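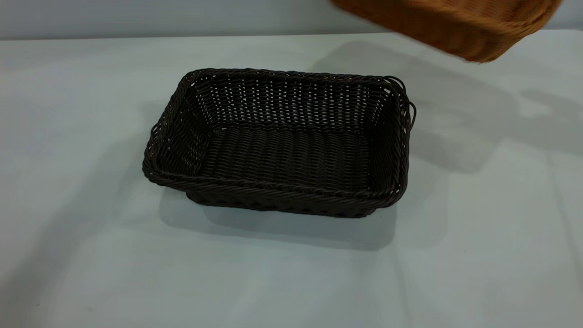 Home | Talks | Build Log | Parts | Contact

Speaker notes: Stacking Baskets the Hard Way
Serndale shared workshop, open evening, 10 May 2022

Slide 1. Hello

Say who I am, say which bench is mine. Ask for hands: who has built an arm at home? Who still uses it? Wait for the second lot of hands to go down.

I built one. It sort of works. I want to spend twenty minutes on the "sort of," since the videos that got me into this skipped that part completely.

Slide 2. What I was sold

The Sasaki plans promise an arm that "handles everyday household items." I read that sentence many times before I bought anything. Which items? Whose household? The demo uses foam blocks. I don't own any foam blocks.

So I picked a job from my own kitchen: take one bread basket and set it inside another. A toddler can do it. Read out the parts bill here: 947 dollars, before the second power supply. Pause. Let them do the math on how many bread baskets that buys.

Slide 3. Why woven baskets

I thought they'd be easy. They're light and they don't break when dropped. I was half right.

The trouble is the rim. On the dark one it's a thick braid that runs all the way around, with a little curl of strand sticking out at one short end. To me that's a handle. To the vision code it was a different thing every time I shifted the lamp. The weave has gaps in it too, and light comes through in rows of tiny dots. The edge finder loved those dots. It found edges all day long.

Dark basket on a pale table: great contrast, I figured. Then the soft shadow under the front got counted as basket, and the arm kept reaching short. Anything moving overhead throws its own big blurry shadow across the table, so the picture gets worse just when you need it.

(If short on time, skip to slide 5.)

Slide 4. The numbers, such as they are

I logged 1,632 tries over the winter. Don't be impressed. Most were the same mistake with a new comment in the code.

The only run I'd show my mother is the last one: 200 tries, 95 good nests. A good nest means the top basket ended up inside the bottom one and stayed there when the arm let go. Tilted counts. If I don't let tilted count, I'd rather not put up the slide.

Somebody will say 95 out of 200 is nearly half. Yes. Would you buy a toaster on those terms?

Also say: same two baskets, same table, same lamp. I have no idea what happens with a third basket. I suspect I do have an idea.

Slide 5. What helped

Taping a mark on the floor for the lamp stand. Cheap, dull, did more than a month of code.

Slowing down. The arm used to swing the top basket in fast and the camera got an orange smear. You can't line up a smear. At a third of the speed I could at least see what was going wrong.

Giving up on the curl. I stopped trying to find it and just grabbed the long side of the rim.

What didn't help: the Ollbridge smart grip pads. They may be fine on mugs. On braided strands they slid the same as the plain rubber I cut from an old bath mat. Pass the bath mat around.

The Zultbridge controller was okay. Hot, noisy, okay. The manual is for a different version.

Slide 6. Should you build one

If you want your baskets stacked, no. Use your hand.

If you like fixing things that were fine yesterday, maybe. I've learned a lot about shadows. I'm less sure I've learned much about robots, and I get itchy when people say a home helper is right around the corner. Ask them what it does with a shiny plastic weave. Ask how many tries, and what counted as a success.

Take questions. If asked about the washing-up, laugh and move on. Log files are on the shared drive, in the folder called MAY_final_2.

Previous talk | Next talk | All talks | Back to top

Comments (4)

benchrat
Was there for this. The bath mat was the best part. Did you ever try it with the baskets upside down?

lowtorque
You're being hard on the grip pads. Mine hold fine if you wipe them with alcohol first. Wicker is a weird test anyway.

solder_and_sons
Wicker is a good test. It's what's in people's houses. I get about the same success rate with a colander and I've stopped telling my wife the number.

benchrat
Which lamp, by the way? Mine flickers on camera and I'm sick of it.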